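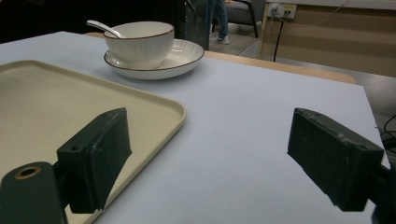
Morier Table Service Project
Progress report to the Ollent Fund, 2019-06-24

Dear all,

Thank you again for your patience over the spring, and for the kind notes after our March visit. I'm afraid this report is mostly about a fault, so I shall get to it before the budget.

On the 17th run of the bowl and saucer task, the gripper closed and then would not open again. The operator gave the release command twice, nothing moved, and she quite rightly pressed the stop button. No one was hurt and her hands were well clear, but the stop only cuts the motor. It does not let go of whatever is being held, and it took us eight minutes to free the bowl by hand. The bowl had a chip in it by then and has been retired.

Gatchalian, who built the drive unit, had it back for a week. They found a small screw on the finger mount that had worked loose and jammed the slide. I had looked at that very mount the day before and noticed nothing, which I mention because it tells you how good our daily check was. We now go over the screws with a driver every morning, and there is a hand release lever on order from Barnetico at £58.

Until the lever is fitted we are working at half speed, and only with crockery – no glass, and no handing things to people. It is slow going, but the team have been very good-humoured about it. We have logged 1379 runs in all, and the jam has not come back following the repair.

We lost around 8 working days, and I would like to move the handover trials back by a fortnight, if you are content with that. The repair was done under warranty, so there is no extra money to ask for beyond the lever.

With warm regards,
Jarlath Moynihan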